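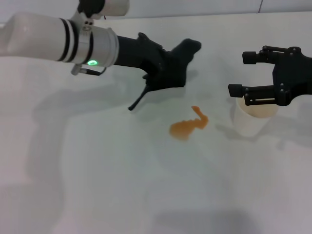
*White table, plain top*

**Fandoswood Forum > House & Home > White tabletops: a warning**

**marmalade_dave**
Two years I've had a white table and I'd like my evenings back. Tea rings, biro, turmeric. The turmeric is now a family member. I was told a bit of bicarb would shift it. What I have is a slightly paler turmeric stain and a rough patch. Anyone got further than this?

**pollyputthekettle**
Bicarb is sandpaper with good PR. You've scratched the finish, so now it'll hold everything you spill. Put it by a sunny window for a week. Turmeric fades in daylight.

**marmalade_dave**
I live in Dratville. We had our week of sun in May.

**Gristle464**
Disagree about the bicarb. Used it on ours for years as a paste, soft cloth, no pressure. People go at it like they're stripping a boat and then blame the powder.
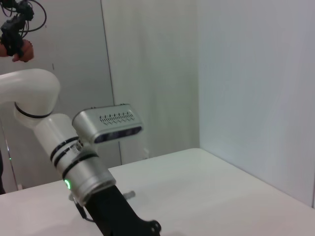 Anyway, the real villain is those spray polishes. They leave a film and the film goes yellow. I used Barta cream on mine until it looked like a smoker's ceiling. Warm water, drop of washing-up liquid, dry it after. Costs nothing, which is why they don't advertise it.

**pollyputthekettle**
"Years" of bicarb and a table like a smoker's ceiling. I'll let others weigh the evidence, Gristle.

**Gristle464**
Different table.

**ohnotthatone**
We gave up and bought a wipe-clean cloth in the Jokeo sale. 40 quid for the big one, lemons all over it. My husband says it's like eating in a greengrocer's, but he's the one with the biro.

**marmalade_dave**
40 quid to hide a table I paid 101 for. Does it come without lemons?

**ohnotthatone**
Limes.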